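Home Explore Clubs Messages Log in

Seo-ah Ban
robot club thread, towel folding edition. long one sorry

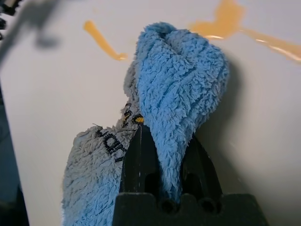 blue towel in the gripper, wrist cam view

ok so context. Skarkell challenge this year = fold a towel, no human hands after the start beep. our team is Prendergast (named after the street the lab's on, we ran out of time to pick)

everybody said do a washcloth. we picked the fluffy microfiber one bc the thin ones kept slipping in the first week. regret level: medium

189 practice grasps logged so far. going thru them tonight and tagging each one by hand, "one layer" or "two layers" or "no idea". way too many no idea

problem is the pile. so shaggy the edge basically vanishes on camera. depth numbers go fuzzy right where you need them

also the two faces are not the same blue, one is way paler. my color threshold was tuned on the bright one. guess who has to redo the color threshold

there's black lettering on the pale side too and the edge detector LOVES it. keeps telling us the letters are a corner. they are not a corner

trying a mask for dark pixels next. Jaltemholm team said they just flip theirs so the plain side is up but rules say random start so idk how thats going to go for them

gripper notes for whoever has the bench tomorrow:
- close slower, 30 in the config not 245 (245 was me, my bad)
- dont touch the wrist cam mount, I just calibrated it
- lint. check the fingers for lint beofre every run

demo is 14th March, Grurnidell hall, come watch. bring snacks pls

edit: someone asked, yes code is going up after the demo. need to clean out my comments first

ok back to tagging

2,803 views

Contact · Terms · Copyright Grurnidell Student Clubs · Back to top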